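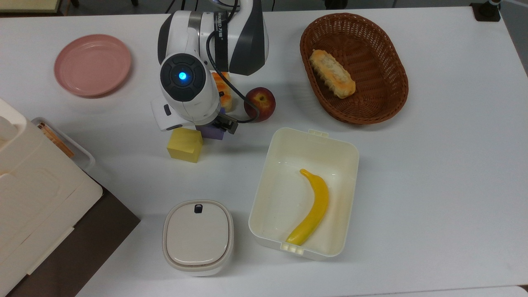 A red apple with yellow-green patches, next to a purple block and a yellow cube.

Why do apples change colour?

Have you ever picked up an apple and found that one side was bright red and the other side was greenish yellow? It's the same apple, from the same tree, and it grew on the same stem! So how did it end up with two colours? The answer has to do with sunshine, cool nights and some very clever chemistry going on inside the skin.

Every apple starts out green

When an apple is tiny, not much bigger than a marble, its skin is packed with chlorophyll (say it: KLOR-oh-fill). Chlorophyll is the same green stuff you find in leaves and grass. It catches sunlight and helps the plant make sugar, so a baby apple can do a little bit of the work that leaves do.

As the apple ripens, the chlorophyll starts to break down and the green fades. Underneath are yellow colours called carotenoids (kuh-ROT-en-oyds). They were there the whole time, hiding behind the green! Carrots and pumpkins get their colour from the same family.

Where does the red come from?

Red is different. The apple has to make it, using a pigment called anthocyanin (an-tho-SIGH-uh-nin). It's found in cherries, red cabbage and red autumn leaves too. To make lots of it, most red apples need light on their skin. The side facing the sun often turns red first, and the side tucked in behind a leaf can stay yellow or green.

Cool nights help as well. In many places where apples grow, September brings sunny days and chilly nights, and that's when whole orchards seem to blush at once. If the weather stays hot, the apples might taste lovely but look pale.

Some apples never go red, no matter how much sun they get. Granny Smiths stay green, and Golden Delicious turn yellow. They have different instructions in their genes - a bit like how some people have freckles and some don't.

Drawing on an apple with the sun

Growers in some countries put paper bags over young apples while they are still on the tree. When the bags come off, the skin is very pale, and then it turns red quickly in the light. If you put a sticker on the apple at just the right time, the skin under it stays pale. Peel it off and there's a star or a heart on your apple! No paint needed.

Try it: the brown apple test

Skin isn't the only part that changes colour. Cut an apple open and the white flesh soon goes brown. Air gets into the cut cells and starts a reaction, and you can slow it down.

You will need:
an apple
a lemon
salt
water
4 small plates
a grown-up to do the cutting

Ask your grown-up to cut four slices. Leave the first one plain. Squeeze lemon juice all over the second. Dip the third in plain water and the fourth in water with a pinch of salt stirred in. Put each slice on its own plate and write a label for it.

Look at them after 6 minutes, then after 30, then after 60. Draw what you see each time, and use your coloured pencils to match the browns as closely as you can. Which slice changed the most? Did the lemon one surprise you? If you have a second kind of apple at home, do the whole thing again and compare. Some kinds go brown much faster than others!

Words to know

Pigment: something that gives a living thing its colour.
Chlorophyll: the green pigment in leaves and young apples.
Ripen: to become ready to eat.
Orchard: a place where fruit trees are grown.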